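Last updated 8th June

The dealer in Ferndale wants me to believe that a used Varkeo hatchback with 72 thousand miles on it needs a "protection package." I went in on my lunch break to look at the car, and I came out with a folder. The car itself took up one page of the folder.

I should say that I liked the thing. It starts, it stops, the seats don't hurt my back. The clutch bites a little high, and there's a whistle from the passenger window once you get on the highway that the salesman said he couldn't hear. He is a young man. I am not, and I could hear it fine with the radio on.

What bothered me was the inspection sheet. Every box had a check mark in it, all in the same pen, all leaning the same way, as if somebody had gone down the column in one go. Tires: good. I put a penny in the rear left and it was not what I would call good. Cabin filter: replaced. I opened the glove box, popped the cover, and found a leaf in there. Maybe it was a new leaf.

Then came the package. Paint sealant, fabric guard, nitrogen in the tires and a key replacement plan, all rolled into the monthly number so it looks like nothing. I asked what it cost by itself and he had to go find somebody. He was gone for 14 minutes.

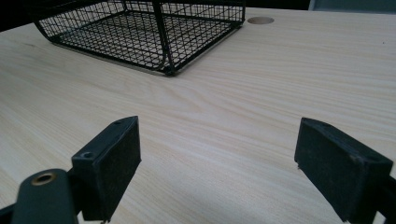

Wire basket on the desk.

I took the folder home and read it with a highlighter, all of it, including the gray print on the back. The fabric guard lasts five years if you have it "reconditioned" at an approved shop every October. The closest approved shop is in Cifuentes, and I am not driving to Cifuentes to have a seat sprayed. The nitrogen I won't even get into. The air I'm breathing is mostly nitrogen and I get it at no charge.

Mansa Laryea, who used to be my neighbor and still fixes my brakes, drove one of these for eight years. His verdict was that the engine will outlive the trim, and that I should look under the spare for rust before talking money. I hadn't looked under the spare. I'd been too busy with the leaf.

I also read a pile of owner reviews, for what they're worth. Half of them were written the week the person bought it. "Love my new car!" Sure you do, you've had it since Saturday. I'd like to hear from the same people after their second set of tires.

There's another one listed over in Ustutari, older, uglier color, sold by a private owner with a shoebox of receipts. The ad is two lines long and one of them is about the heater. I've left a message. If he calls back I'll go see it, and this time I'm bringing a flashlight.

Shares: 5
Comments: 8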